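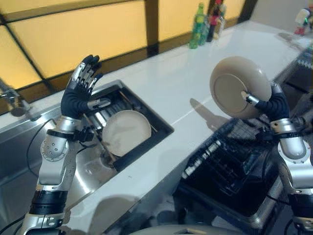
5 November 2020

Dishes again, and I'm still not over how much I like this sink. I know, I know, a whole diary entry about a sink! But I spent all of August washing up in the bathroom while the counter people at Provska kept moving the date on me, so I get to gush a little. The black rack sits right down in the steel, slots and all, with a beige plate standing up in it, and the dishwasher opens just to the right so nothing has to travel very far. I used to carry everything across the room in the old place and drip the entire way.

The plates are the Fellau ones, by the way. I paid 58 dollars for the set and then felt guilty the whole drive home (and then ate toast off one and felt fine). I went back and forth over plain white for ages, but the counter is so white and so shiny already that I think I'd have lost them on it. 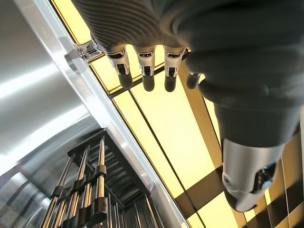 What I haven't worked out is where they're all going to live. The cabinet I want is the Bokby, the one with the deep shelves, and they say 10 more days, which in my experience means Christmas. Until then it's stacks on the counter and a box on the floor with Gillies written on the side from the move. I stub my toe on that box every single morning.

Also need to remember: rinse aid, a new sponge, and the tall glasses don't fit on the top rack so quit trying.

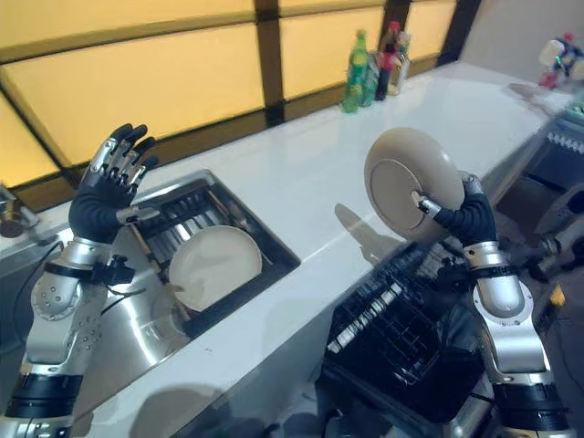
One plate up, one still in the sink rack.

Soup tonight, I think, and bread if I get to the store before it closes. Then 30 minutes on the couch with the phone off. More tomorrow if I'm not too tired.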